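Home | Guides | Kitchen | Paper | Contact

How to sort out the home medicine cabinet (and keep it sorted)

Every household has one. Ours was a shelf over the bathroom sink, where the steam could get at everything, and it held nine half-used tubes of cream and a single elastic bandage that had lost the will to stretch. I put off dealing with it from January until 15th July, when I went looking for a thermometer and came back with a bottle of cough syrup older than my niece.

The job takes an afternoon. You'll need a trash bag, a marker, masking tape, a lidded box and a chair, as you will be reading very small print.

Step 1. Clear a table

Do this away from the bathroom. You want a flat surface with good light, and enough of it to spread things out without stacking. Wipe it down first and let it dry. Move the fruit bowl. Move the mail too, or you will find yourself paying the water bill halfway through and calling it a break.
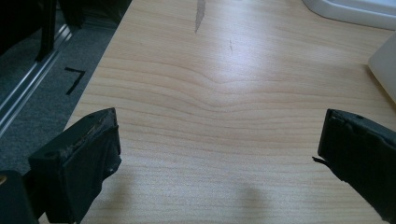 Pale wood, good light, plenty of elbow room.

Step 2. Empty everything out

Everything means the shelf, the kitchen drawer, the glove compartment, your travel bag and the coat you wore last time you had a cold. My friend Vasanthi Kanagaratnam found 17 loose cough drops in one coat, most of them now a single cough drop.

Make piles by what the stuff is for: pain and fever, stomach, allergies, skin, cuts and scrapes. Prescriptions go in a pile per person. There will be one more pile for things you can't identify. Don't taste them.

Step 3. Check the dates

Look at the flaps, the bottom and the crimped end of tubes. Some makers print the date in gray on silver, presumably as a test of character. If the date has passed, or you can't find one, set it aside for disposal.

Take old medicine to a pharmacy or a local take-back site. Call first and ask what they accept. Scratch your name off prescription labels before they leave the house.

Step 4. Pick a box

A plastic one with a lid and a handle is hard to beat. It wipes clean, and you can carry the whole thing to whoever is groaning on the couch. Resist the urge to buy a very large one, which will fill up with hotel sewing kits. 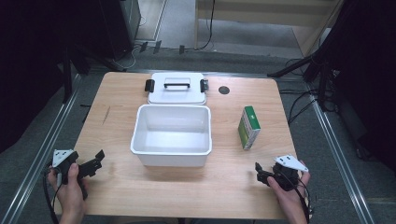 Size it by your tallest bottle, which should stand up with the lid closed. Clips are worth having, but they won't stop a determined toddler, so if there are kids around the box goes up high or behind a lock. I bought mine at Brolley after returning a Lesus one whose handle came off on the stairs.

Step 5. Keep the packaging

I used to throw the cartons out to save room. Then I had five identical foil strips and no idea which one made you sleepy. The carton has the dose, the warnings and the date, so leave things in it and keep the leaflet folded inside. If a label is in a language you don't read, ask a pharmacist about it before you put it away. Thảo Thái, who has sorted more relatives' cabinets than I have, tapes a note to the back saying what it's for. 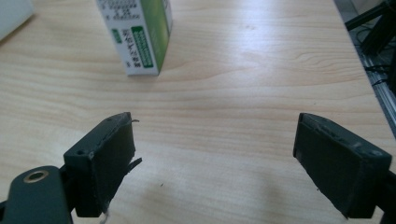 A carton with its small print still attached.

Step 6. Make a list

Tape an index card inside the lid with what's in the box and the earliest expiration date. Add the poison control number and your doctor's. Write neatly. You'll be reading it at 3 a.m. with one eye.

Step 7. Put it somewhere dull

Cool, dry and out of reach: a high closet shelf is good. The bathroom is out, and so is the cupboard over the stove. Anything that needs the fridge should say so on the label.

Go through the box again twice a year. Jamila Matubbar does hers when the clocks change, along with the smoke alarm batteries, and I have copied her without giving credit until now.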